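Vendar Table Cover Sheet, White

Product no. 376
Category: Worktable accessories
Supplied by: Alarcón Furnishings, Institutional Sales

The Vendar cover sheet is a plain white surface protector for classroom, studio and packing tables. It lies flat on the tabletop without clips or adhesive and gives a pale, even background against which small items are easy to find. The sheet is intended for tables in shared use, where marks and residue would otherwise reach the wood.

The standard size covers most of a Wunier worktable and leaves a strip of the tabletop exposed at the edge. Customers who require full coverage should order the large size, product no. 369.

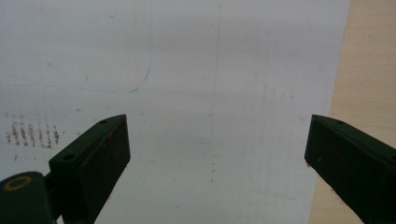
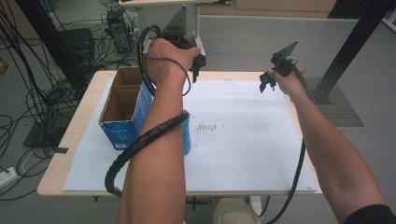

White cover on a light wooden tabletop.

Cover sheets are sold in packs of 6 and ship flat. Stock should be kept flat in a dry room, as sheets that have been rolled may lift at the corners. Dry marks may be removed with a soft eraser. Water and household cleaners should not be applied. A stained sheet may be turned over and used on the reverse side before it is replaced.

The sheet is not a cutting surface and is not suitable for hot items. A separate cutting mat, the Vedier 13, may be placed on top of it.

Schools and public offices may order on account. Requests for samples, and for sizes other than those listed, should be sent in writing to Milagros Gallardo, Institutional Sales. Orders for delivery before the March price revision must state the product number and the number of packs required.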